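# Replacement finger set for two-finger gripper, part 1214

**Status:** in stock. Please read the fault notice before you order or fit this part.

The 1214 is a pair of black fingers for light sorting work: small buttons, capacitors, sensors and other parts that are taken from one bin and put into another. It is sold by Stuvavell as a complete pair, with screws. We don't sell single fingers any more, for the reason explained below.

## Fault notice, Jun 10, 2019

In February we began to receive reports of parts falling during the move between bins. The first report came from Abeysekara, where the cell had worked for 296 hours with the same fingers. Then Prurnell wrote to us with the same complaint. In both cases the gripper closed, the controller gave the signal "part held", and the part dropped when the arm changed direction.

We first believed that the gripping force was set too low. This was wrong, and we are sorry for the customers who lost time changing this setting on our advice. The cause is the screw at the base of the finger. On some sets it was tightened without thread lock at our supplier, and it slowly turns loose. The finger can then tilt a little under load, so the tips meet at an angle. A flat part is still held quite well, but a round one rolls out. 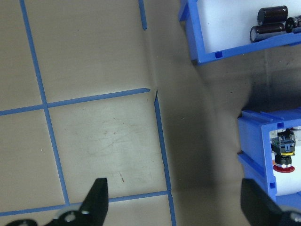
Cylindrical capacitors are the worst case, because they touch the finger only along a narrow line. If your cell handles only square housings, you may have the fault for a long time and not see it. Please check anyway.

**Which sets are concerned:** serial numbers from 0296 to 0495. The number is engraved on the inner side of the finger base. Sets above 0495 are assembled with thread lock and need no action.

## How to check your set

1. Press the emergency stop and wait until the arm stands completely still. Do not do this check with the program only paused.
2. Hold the finger near the tip and move it gently from side to side. There should be no play at all.
3. Repeat with the other finger. Usually only one of them is loose.
4. If you feel play, take the set out of use. Do not tighten the screw and continue: without thread lock it will turn loose again.

There is also a safety side. At Prurnell a finger came off completely while the arm was moving and landed on the bench beside the cell. No person was hurt, but the operator was standing near with the teach pendant in her hand. Until you have done the check, please run at reduced speed and keep the people out of the reach of the arm.

## Testing after replacement

Toàn Tạ from our service group recommends a simple test when the new fingers are on. Make a grid with tape on the table, put a bin beside it, and let the arm carry mixed parts between the bin and the cells for 40 cycles. Use the parts you really handle in production, and include some round ones. Every drop must be written down, also when the arm picks the part up again at the second try.

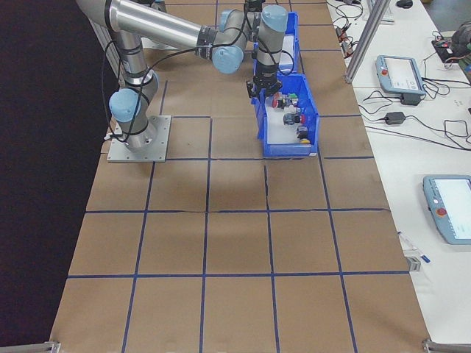 *Two-finger gripper above a blue bin with push-button components, taped grid on the table.*

If you have one drop or more, stop the test and send us the log. Please don't change the force setting before we have looked at it.

## Exchange

Sets in the concerned range are exchanged free of charge, also when you find no play. Write to Ngân Lưu at the Stuvavell service desk with the serial number and your delivery address. Customers who bought through Fostemine should write to us directly, it is faster. You can keep the old set until the new one arrives, but only for comparison, not for work.

## What is in the box

- Left and right finger, assembled with thread lock
- Base screws and one spare
- Hex key
- Check card with the four steps above

The old check card has only three steps and doesn't mention the emergency stop. Please throw it away.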